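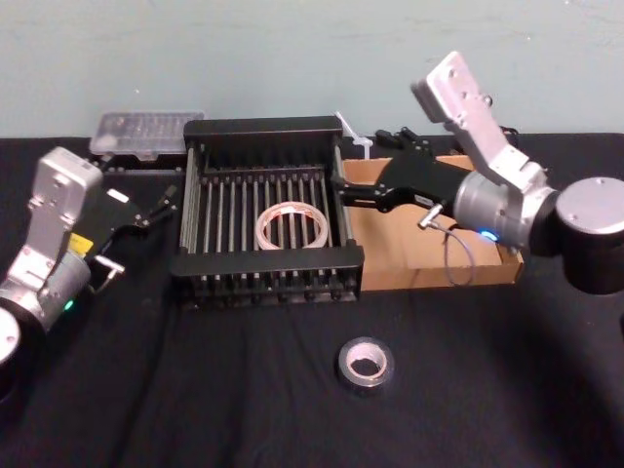

Faltach Studios open day: we finally saw the Cemik set
2023-10-07

If you've read this blog for any length of time you know I have watched Cemik pretty much every night since I was in middle school, usually with a bowl of cereal, usually shouting. So when Faltach Studios said they were opening the doors for a day, I had tickets before I'd checked whether my sister could drive me. (She could. She did. Thank you!)

Tickets were 12 dollars and came with a timed entry and a paper wristband that would not stay shut. Ours was the second slot of the morning. Parking is in the lot behind the old Lepik bakery, across two lanes of very fast traffic, so use the crosswalk and be patient with it.

The building went up in 1904 as a streetcar barn, and you can tell the minute you walk in. The hallway floors slope down toward the back and the doors are enormous. Our guide said they had to lift a whole section of floor when the studio moved in to get the tracks out, and one short stretch is still there by the restrooms with a piece of glass over it. My sister liked that more than anything else on the tour, and she'll tell you so if you ask.

First stop was the wardrobe room. Lots of blazers. The host's jackets are all hung in taping order with a tag on each sleeve, and they shoot five shows in a day, so he's changing clothes between Monday and Tuesday while the audience gets a snack and switches seats. I knew that in theory! Seeing the jackets lined up with the tags made me feel like I'd been fooled anyway.

After that came the control room, where we had to stand along the wall and keep our hands to ourselves. Somebody asked who decides when an answer is close enough. There's a judge with a headset at the far end of the desk, and she can stop the clock without the players knowing it's been stopped. A lot of arguments in my living room could have gone differently if we'd had that information.

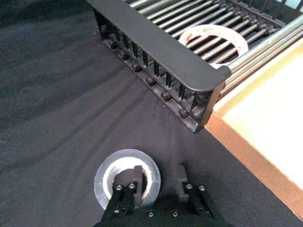

Primetside

OK, the set. It's small. Everyone says this about TV sets and I still wasn't ready. The big staircase the players run down has six steps, and the bottom one is taller than the others, so they rehearse it before every taping. The floor that looks like dark glass on screen is painted board, and it gets repainted every weekend. We had to put on those blue paper shoe covers and walk single file along a strip of carpet.

They let people stand at the podiums a few at a time. I picked the middle one, obviously. The buzzer is a lot stiffer than I figured, you really have to lean on it, and now I understand why so many players look like they're trying to push the thing through the floor. Mine lit up on the second try. I yelled the answer to a question that had not been asked.

Then we sat down in the audience seats for a practice round. The studio holds 102 people, and the seats are steep and narrow with no armrests, so you get to know your neighbor. The warm-up guy taught us three kinds of clapping. The middle kind is hardest — too quiet and it sounds sad, too loud and they have to do it over. They did it over four times with us.
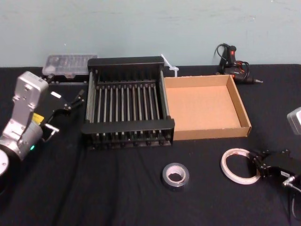
The practice game itself used old questions from a February episode, and I am sorry to report that I remembered almost none of them. A kid in the front row got the bonus word in one guess and won a tote bag and a mug. The rest of us got a pencil.

Lunch was the weak part. One food truck, one very long line, and they ran out of everything with cheese before we got to the window. Bring a sandwich. There are picnic tables on the side facing the bakery and it was warm enough to sit out.

The gift shop is a folding table by the exit with shirts, the home version of the game (the older edition, with the cards, 21 dollars) and a bin of retired podium name cards that they were giving away. I took two. Neither of them is for anyone I remember from the show, but they're the real cards with the tape still on the back, and they are on my fridge now.

The whole thing ran a little under three hours with the lunch line. If you want to apply to be a player there's a sign-up sheet near the coat check, and it asks for a phone number and a fun story about yourself. I wrote the one with the canoe. My sister says it isn't that good a story. She also signed up, and she used the same one.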